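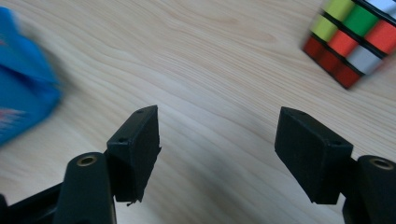

*Wrist view, jaws open, cube up in the corner*

**vilmos_p:** So I'm stuck on the pose tracker in Clurkus and it's driving me up the wall. Every demo goes fine until the cam gets over bare tabletop, then the trajectory jumps sideways. That one's frame 1331 of 2600. I reckon it's the blue thing on the left, it's a total smear. Anyone else get this?

**itziarp:** Blur on one object won't do that by itself. Look at how much of the view is plain wood grain! You've got maybe the cube to hang on to and that's it. Are you masking the fingers?

**vilmos_p:** Um, no. Should I be?

**itziarp:** Yes!! They move with the camera, so those brass inserts look like lovely stationary corners. Mask first, then rerun.

**Gyula V:** Gonna disagree a bit. I masked mine in April and still got jumps at 30 fps. Shorter exposure did more for me (plus a brighter lamp, my garage is a cave). I'd also bump max features to 3000.

**itziarp:** 3000 features on blank timber is just 3000 bits of noise, mate. Chuck a patterned mat down.

**Gyula V:** And then your policy learns the mat. No thanks.

**vilmos_p:** Righto, mask tonight, exposure after. I'll post the colour-coded residuals if I get that far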